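Vasylyna Maksymiv
Drusasdale robotics club, two-arm kitchen task, thread

1. ok people keep asking what we've been doing in the lab until late so here's a thread. typing between runs, forgive everything

2. short version: Jibrin is the student manipulation contest, our club entered the kitchen category. two arms, one table, one pepper. get the tool, bring it to the pepper, cut, put the tool back. Sounds like nothing. lol

3. we're team Stullora. 6 of us, two are first years who joined to build drones and got handed a pepper instead

4. software is called Gosari, our own thing, started as a homework assignment and never got cleaned up. there is a folder in there named "new_new". do not open new_new

5. most of my life this term = wrist cameras. you learn to think from down there. everything is huge and half of it is your own fingers
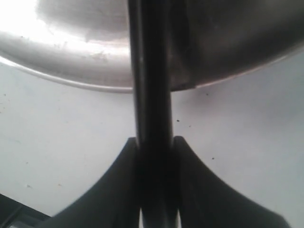 Thread last edited 11:40 pm

6. so grasping. Long thin things are the worst category for us. the fingers close fine, they close on anything, but where along the length did you grab it? and is it straight? a few degrees off at the fingers and the far end is in a different zip code

7. first fix: stop grabbing fast. Slowed the close way down and let the thing settle between the tips before lifting. boring fix, best fix so far

8. second fix: check the angle after the lift, before going anywhere. if it's bad, put it back and regrab. costs time on the clock but a bad angle costs the whole run

9. someone asked about scoring. 30 points for the tool pick, 40 for the cut, the rest is split over putting things back and not knocking stuff over. you lose points for every bump. bumps are how we lost the practice round, the cutting part never even came up

10. which brings me to bumps

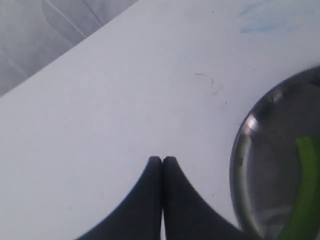

11. Clearance has been my whole job for two weeks now. the planner thinks of the fingers as two skinny sticks and they are not skinny, they flare out a lot toward the base, so a path that looks fine at the tips can clip something lower down. Look how little room there is between the right finger and that clear round thing with the bright green strip in or behind it. and clear stuff is extra mean because our depth readings go right through it or bounce off the shiny bit, so half the time the map says there's open table there. I now pad anything see-through by hand. Ugly, works, moving on

12. also fatter collision shapes for the fingers. should have been that way from day one. I copied the shapes from last year's repo without looking, my bad, said sorry to the team chat, bought chips

13. q from the replies: "why don't you just use one arm". we tried! one arm has to see the pepper AND hold the tool AND not block its own camera. pick two

14. with two arms you can park one as a lookout. it has its own wrist cam so it gets a side view while the other does the work. then the working arm's camera being full of gripper matters less

15. problem with that: now there are two arms over one small dish and they both want the same air

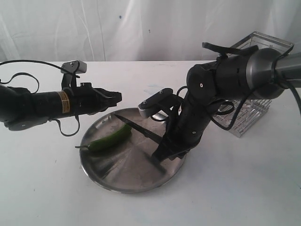
16. so we wrote a turn taking rule. each arm has to ask for the space over the dish before it goes in. only one can go below a certain height at a time. the other one can hover but it has to hover high and to its own side

17. first version of the rule deadlocked instantly. both arms politely waiting for each other, forever. we stood there watching for way too long before somebody checked the log

18. second version has a priority, working arm always wins. lookout backs off. less fair, much better

19. safety since a few of you rightly asked: when there's a blade in play we're all behind the tape, one person has a hand on the stop button and does nothing else. no phone, no laptop, no "can you just nudge the". it rotates every 13 runs so you don't zone out. also speed cap. our advisor wrote that one into the config and locked it

20. oh and we train the people too, you don't get stop button duty until you've practiced hitting it on a fake run without flinching. the first years were better at this than me

21. ok calibration. everybody's favorite. The two arms have to agree on where the table is. ours disagreed by just enough to be annoying, like the left arm believed the dish was slightly closer to it than the right arm did

22. re-did the calibration three times. third time noticed one camera bracket screw was loose. tightened it. Arms agree now. I will not be discussing how many evenings that was

23. if you're starting a project like this: put CHECK SCREWS at the top of your list, in caps, then check teh screws

24. resets are the other thing that eats your night. every run starts from a clean setup, pepper in the dish, tool in the holder, arms out of the way. then you move the pepper a bit each time so the policy doesn't just memorize one spot

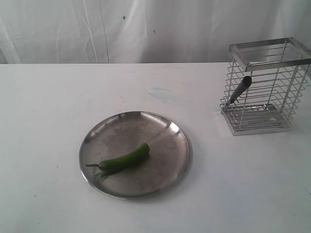

25. we had a debate about how much to move it. I wanted a lot. the argument against was that the contest only promises "on the dish", any angle, so train angles first and positions second. did it that way. fine. it was the right call, I am a big enough person to post it

26. stem direction matters more than I thought btw. the model kept picking the stem as the "end" and aiming off that. if the stem bends the aim bends. now we use the outline of the body only and ignore the skinny bit

27. things still broken: putting the tool back in the holder. getting it out is ok. getting it in means threading a long thing through a small opening while you can't see the bottom of it. our current method is basically confidence

28. also shiny metal. the arms show up in the dish and the segmenter sometimes finds an arm where there isn't one. tried a matte dish, rules say steel dish. so we mask the reflections, sort of, when the light is nice

29. someone dm'd asking for the code. after Jibrin, yes, once I delete new_new. or rename it. before then I'm happy to send the turn taking bit, it's short and it stands on its own

30. next up is full runs on the clock, start to finish, no pausing, no fixing things halfway. contest is in December so there's not a ton of runway

31. pepper questions: yes we buy them ourselves, yes they get cooked if they never touched the floor, no I don't want one right now thanks

32. gotta go, it's my turn on the button. will add to this when the put-back works or when I give up on it and write a hook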